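Home listening - Vinyl and turntables

Second-hand record jumps near the end of side two, only on my player

Posted by Idun Hellström

Hello everybody. I bought a used LP by a band called Kelletti, the reissue from the label Asbridge. Side one plays very well. On side two the last song jumps back in the same place each time, and I hear the same three words again and again. I took the record to my cousin and on her player it does not jump at all.

I have cleaned it two times with a soft brush and distilled water. The tracking force is 2 grams, as the manual of my cartridge says. The turntable is an old Cakon with a manual arm. Should I ask the seller for my money back, or is the fault with me? He wants to know by Wednesday.

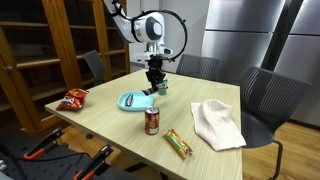 The table, with the green bottle and the turquoise plate.

Bok-nam Tak

Return it. Used records are always a lottery and I stopped buying them.

Seraina Bachmann

I would not return it yet. If it plays well on another machine, the groove is perhaps not damaged so much. I had the same trouble with a Gounder live album, also in the last song.

Please look at the anti-skate first. On many old turntables it is a small dial beside the arm, and it should be near the same number as the tracking force. Mine was at 3 when the force was 2, and the needle was pulled to the outside all the time. A jump back to the same words fits with this.

Then check that the turntable stands level. I put a small spirit level on the platter (with the motor off, of course) and I found that the left side was lower. A piece of card under one foot was enough.
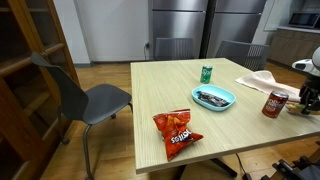 Doritos, Sprite and Dr Pepper on the table.

The last thing is the cable of the arm. When the thin wires at the back of the arm are stiff, they push against it near the centre of the record. Lift the needle and move the arm slowly by hand over the whole side. You should feel no resistance before the label.

Styliani Fragkou

I agree with Seraina about the anti-skate. Also check the force with a real scale, the numbers on an old counterweight are often wrong. Mine cost 8 euros and it is good enough. Do not put a coin on the headshell as some people advise, it wears the record.

Idun Hellström

Thank you, the anti-skate was at zero! I have set it to 2 and now the song plays to the end. I will order the scale also, and I have written to the seller that I keep the record.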